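Two Hands, One Table: Pictures from the Grarodby Study

Gallery. Text by Frauke Seidel, with corrections by Ruwan Herath, who would like it known that he wanted more graphs.

Our paper on two-handed grasping has eleven pages, a great many error bars and no pictures of anything a normal person would call a robot. Several people have complained, among them my mother. So we made a gallery page, and then spent so long on the introduction that we had room for only two pictures. The graphs remain in the paper, where they can't hurt anyone.

The question behind the Grarodby study is easy to state. If you train a pair of robot hands on demonstrations given by people, does it matter how tidy those demonstrations are? The usual advice in our field is to throw out the clumsy ones. An operator reaches for a part, misses, backs off, tries again, and the whole recording goes in the bin. Lev Savchuk had been doing the binning for months and began to suspect he was deleting the useful bits.

We collected 3,916 demonstrations over one long spring and sorted them into two piles. The clean pile held the ones in which the operator went straight to the part and did the job. The messy pile held everything with a fumble, a pause or a change of mind in it. Then we trained the same controller on different mixes of the two and ran each mix through 200 trials, starting the parts in positions it had not been trained on.

Lieselotte Reinholz bet a cake on the clean pile. It was a good cake.

The best mix had 900 messy demonstrations in it. The controller trained only on clean ones moved beautifully right up until something was slightly off, and then it kept moving beautifully in the wrong place. We have all worked with someone like that. The mixed controller looked worse and finished more often. It had seen people back away from a bad grasp and start over, and it did a fair imitation of them, including one operator's habit of hovering.

Adding still more mess did not help. Past a certain point the hands seemed to learn hesitation as a skill in its own right. Ute Ehlers timed one approach at 7 minutes before she went to get lunch, and she has asked us to report that the trial was scored as a failure without prejudice.

A word on the setup for those who like that sort of thing. The table and the pale walls stayed the same throughout, on the theory that a dull background gives the controller fewer excuses. The parts were chosen to be awkward in different ways: some with hardly anything to hold, others with rounded faces that give fingertips no edge to settle on. We called the training software Josto, for reasons that were funny in a meeting.
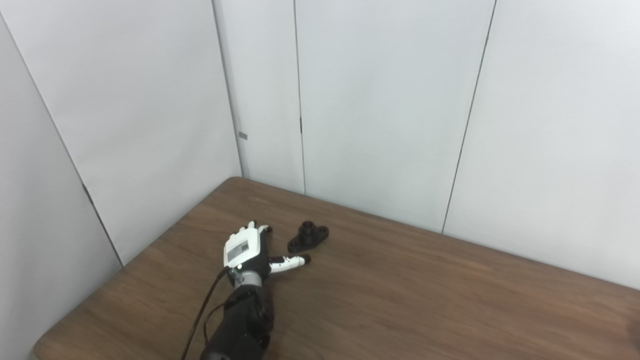 Palm down, thumb out, and a black flange mount just beyond it. The open boss in the middle is the obvious place to grab, and the ears are where everyone grabs first. 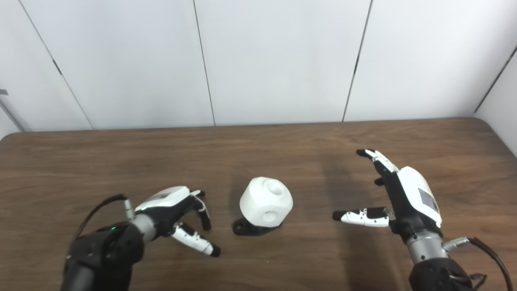

Both hands and the white block on its black base. Those rounded faces caused more arguments in our group than the statistics did.

What we can't tell you yet is which parts of a messy demonstration do the work. Ruwan thinks it is the backing off. Lev thinks it is the second attempt, which tends to come from a different angle. I think it may be the pauses, mostly because neither of them does. We are now cutting the recordings into pieces and training on each kind separately, a job that is exactly as thrilling as it sounds and should keep us busy until September.

There is also the matter of who gives the demonstrations. Our operators knew the study was about mistakes, and a person who knows that makes rather theatrical ones. For the next round we plan to tell them it is about speed. Anyone reading this page is therefore disqualified from taking part, and we thank you for your interest.

The sorted recordings and the labels are available on request from the Nedard lab office. Please say which pile you want. The last person to write in asked for "the good ones," and we are still discussing how to answer.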